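The lifetime warranty and other bedtime stories

Last updated: 10th August

I bought a backpack with a lifetime warranty and the zipper went. I'm starting there because when I complain about this stuff people assume I've never tried it, that I'm a cheapskate with a closet full of junk who resents anybody owning a nice thing. I have tried it. The backpack was a Fairweather, it cost me $343, and I paid that much because a lot of strangers on the internet told me I'd be buying it once and leaving it to my kids. I don't have kids. I do have the backpack, and it's closed with a safety pin.

The warranty covers "defects in materials and workmanship for the life of the product." Read that a second time. The life of the product. I wrote and asked them what the life of the product was, and a friendly person wrote back that it was the expected useful life under normal conditions. I asked what the expected useful life was. It depends on use, they said. So the bag is guaranteed to last as long as it lasts, and zippers are a wear item in any case, which you find in a separate document that you have to scroll down to get.

They did offer to fix it. I'd pay shipping both ways and a "refurbishment contribution," and I'd be without the bag for however long the line was. A shoe repair place in Stindcombe will put in a zipper while you go get lunch, if you can catch them open. I haven't done that either, but that one's on me.

What bothers me is bigger than a zipper. Some time in the past ten years we all got talked into the idea that shopping for expensive things is a kind of thrift. You see the same sum everywhere. A cheap pair of boots lasts a year, a good pair lasts ten, the good pair costs five times as much, so you come out ahead. I've never seen anyone who makes this argument show me ten years of receipts. They show me the boots on the day they arrived.

My friend Abelardo Benítez is a believer and we've been having this fight since before I had a blog to have it on. He owns the boots, the coat, the knife and the wallet. He also owned a previous coat and a previous wallet that were supposed to be the last ones, and when I bring them up he says he got good money for them secondhand. Maybe so! But then he's bought a coat for life and had it for two winters, and the math he sent me in an email (with a spreadsheet attached, I swear) leaves the first coat out completely. I put it back in. I put in the resoling too, and the special wax, and the cedar things that go inside the boots at night. It came to $1,465 for what the spreadsheet had been calling his footwear and outerwear "savings." He said I was being uncharitable about the cedar.

I'll give him the boots. The boots look great.

That's the other half of the trick, the looking great. When a cheap thing gets old it looks bad, and when an expensive thing gets old it has character, and as far as I can tell the only difference is what the owner paid. I know there's something real in it. Leather does get softer, and brass goes a nice color. But go look at the language people use to sell this. "Tells your story." "Gets better with every year." I've got a vinyl tablecloth with a burn mark on it from a pot I put down in a hurry, and that tells my story too, and I don't see anyone asking a premium for it.

Companies have noticed. You can now buy jeans with the wear put in, obviously, that's been going on for decades, but also pre-dented cookware and a toolbox rubbed down at the corners so it looks as if somebody's grandfather left it in the truck. Skurix sells a line of kitchen canisters they call "pre-loved finish." They are new. I checked with the store because I thought I might have misread the tag. They're new canisters that someone was paid to scratch, and they cost more than the smooth ones on the shelf underneath.

Real wear doesn't look like that anyway. It's kind of ugly and it goes wherever things rub, with no thought for the composition.
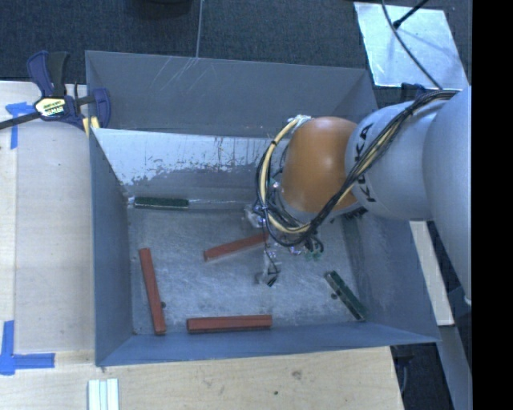
Scuffed bottom, chipped back panel. Try selling that as a finish.

People who use equipment hard don't talk about it the way the collectors do. My neighbor Gervasio Quiroga put up drywall for most of his working life and I asked him once, hoping for a quote I could use here, what tools he'd bought that had lasted. He thought about it and said he didn't know, stuff got stolen. He'd buy whatever they had at the store near the job. The tool he'd owned longest was a flathead screwdriver with a yellow handle that he doesn't like and has tried to lose. There's your heirloom.

I went through the forums while I was putting this together, which I don't recommend doing late at night. The threads follow a pattern. Somebody posts a picture of a toaster that belonged to their grandmother and says they don't make them like this anymore. Everybody agrees. A few comments down someone points out that we're only seeing the toaster that made it, and that all the other toasters sold that year are in a landfill, and that person gets a lot of grief for it. They're right, though. You can't judge how well things used to be made by looking at whatever's left, any more than you can judge how safe a road is by interviewing people who got home.

Plus the grandmother's toaster was probably cheap! That part gets skipped. She didn't research it for six weeks. She got it at a department store or with stamps, and she used it for toast, and it had no warranty worth reading. If anything the old toaster is evidence that you can walk in, buy the ordinary one, and get lucky.

Now the objection I always get, and I got it again in July when I complained about all this in a shorter post: so what, you'd rather people buy garbage and throw it out? No. I hate throwing things out. I've got a drawer of cords I can't identify. But "buy fewer things" and "buy this particular thing for a lot of money" are different pieces of advice, and the second one has been wearing the first one's coat for years. A blog that tells you to buy less and then has a link for the jacket, the bag, the pan and the socks to go with them is a catalog. I've got no problem with catalogs. I used to read them in the bathtub. I'd just like it to say catalog on the front.

And there are things where paying up makes sense, I'm not going to pretend otherwise. Mattresses, probably. Anything that goes between you and the ground, people say, although I've noticed the people who say it tend to be selling shoes. I bought a pan from Skusolmont for $313 (yes, for a pan, I was going through something) and it's a good pan. It cooks an egg very well. The one I had before also cooked an egg. I've tried to work out how much better the new egg is and I can't get it to come out to $313, even being generous and counting weekends. The pan is also so heavy that I've started leaving it on the stove, and now that burner is sort of the pan's burner and I've got three others.

It came with a card telling me to register within thirty days to "activate my lifetime." I didn't do it. I meant to, the card was on the fridge for a while. I'd like to know what share of people send those in, because I suspect the whole business depends on it being small, but I've looked and I couldn't find a company willing to say. If you work at one and feel like telling me, the comments are open and you can use a fake name.

What I do now, for what it's worth, is buy the middle one. It's a terrible system. It has no philosophy behind it and it makes for a dull photo. I bought a middle-priced raincoat in the spring and it's a raincoat. I don't know how long it'll last and the tag didn't make any promises. Abelardo looked at the seams and made a face.

Somebody is going to ask which backpack I'd get instead. I don't know. I'm still using this one, the pin's holding fine, and if I get over to Stindcombe before the shoe place closes for vacation I'll report back on what a zipper costs.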